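Mondbridge Market Hall: Notes on the Revised Proposal

The revised plans for the Mondbridge market hall went on display at the town library in January, and I have now read them twice. Residents who attended the first presentation will find the general outline familiar. The hall keeps its position at the foot of Ngau Street, the bus stops remain on the north side, and the old weighbridge office is to be repaired and let as a small workshop. The changes lie mainly in the size of the building and in who is expected to use it.

Under the earlier scheme, Hultance, the developer, proposed a ground floor of 3604 square feet given over almost entirely to restaurant units. The new drawings set aside 3000 square feet for market stalls, with 30 pitches available by the day or by the quarter. The restaurant space has moved upstairs and is much reduced. I regard this as an improvement and said so in my written comments.

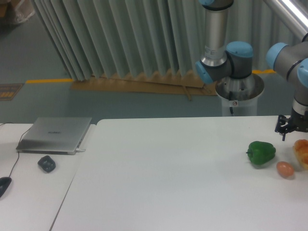

The question of what may be sold from the pitches has received less attention than it deserves. The draft letting policy divides traders into fresh produce, prepared food, and general goods, and each group pays a different rate. A grower who brings peppers and eggs to market and also sells a few bread rolls would fall into two groups and, as the policy is now worded, would pay for two pitches. Several of the present traders work in exactly this way. Dayana Bautista, who is handling the consultation for Hultance, confirmed by email that the wording is under review, but could not say when a new version would be issued.

Parking is the second matter. The drawings show 17 spaces behind the hall, four of them reserved for loading until 9:30 a.m. Traders at the existing site begin to unload well before seven, and the access lane from Zirkbridge Road is wide enough for one van at a time. A passing place near the weighbridge office would help, and there appears to be room for one if the planting strip is moved back.

I also asked whether the stalls would stay open during construction. The answer given at the library was that a temporary site would be provided on the Zirkbridge Road parking lot – no layout has yet been published.

Written comments may be left at the library desk or mailed to the planning office at Town Hall. Those who wrote in response to the first scheme should write again, as earlier letters will not be carried forward to the new application.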